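Coltska opens furnished living room at Dridgate and begins clothing collection

DRIDGATE, October - Coltska, the furniture lending service based in Tromutholm, has opened a furnished living room at its Dridgate branch and will collect used clothing there for the rest of the season.

The room is set up the way a customer might have it at home. It has a sofa with a rounded back, a matching pair of throw pillows, an armchair with a cushion, a coat stand and a striped carpet. All of the pieces can be borrowed for a monthly fee, singly or as a set. Visitors are welcome to sit down, move things around and try the coat stand with their own coats.

"People kept asking us how big the sofa would look next to a chair," said Kurniawati Pasaribu, branch manager at Dridgate. "We had everything in rows in the warehouse and you could not tell. Now they can walk in and see it on a carpet."

Coltska has lent out 3146 pieces of furniture since it started. Of these, 241 were coat stands, which the company added to its list after customers in small apartments asked for a place to hang clothes near the door. The stand in the Dridgate room is the Ban, a black metal model with curled hooks at the top. It comes in one height and one color.

The clothing collection runs alongside the furniture service. Residents can bring jackets, shirts and coats to the front desk during opening hours, from 10 a.m. Items should be washed and have working zippers or buttons. Shoes, bedding and underwear are not accepted. There is a limit of 10 items per visit, and larger loads can be arranged by phone.

Clothes that are fit to wear are offered free to households that borrow furniture from the branch. Anything too worn to pass on is sent to a textile recycler. Coltska does not sell donated clothing and keeps no stock of it beyond the end of the season.

"A lot of the families we deliver to are moving into an empty apartment," said Saodah Sembiring, who runs deliveries for the company. "They need a chair first. Then they need a coat and somewhere to put it. We were already driving there, so it made sense to bring both."

Deliveries from Dridgate are made by van within the town and to Tromutholm. A sofa takes 2 people to carry, and customers are asked to measure doors and stairwells before they order. The coat stand and the cushions can be taken home the same day. Borrowed pieces are cleaned when they come back, and covers with stains that will not come out are replaced before the next loan.

The living room will stay in place through the winter. Coltska plans to change the sofa and armchair in spring and add a dining table if space allows. Monthly fees are posted at the front desk and can be mailed on request.

Press visits to the branch can be arranged through the Dridgate office. 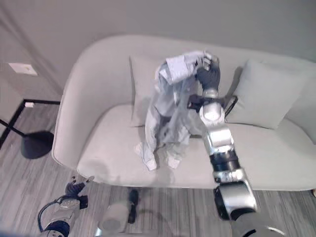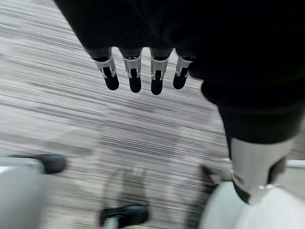
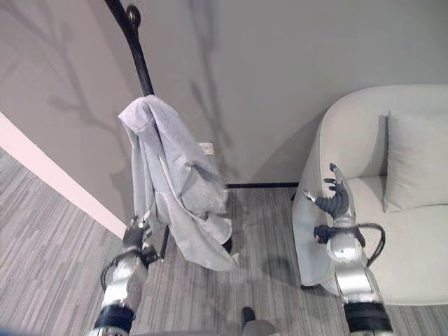

The Dridgate living room. First picture: the light gray sofa and throw pillows. Last picture: the coat stand and armchair.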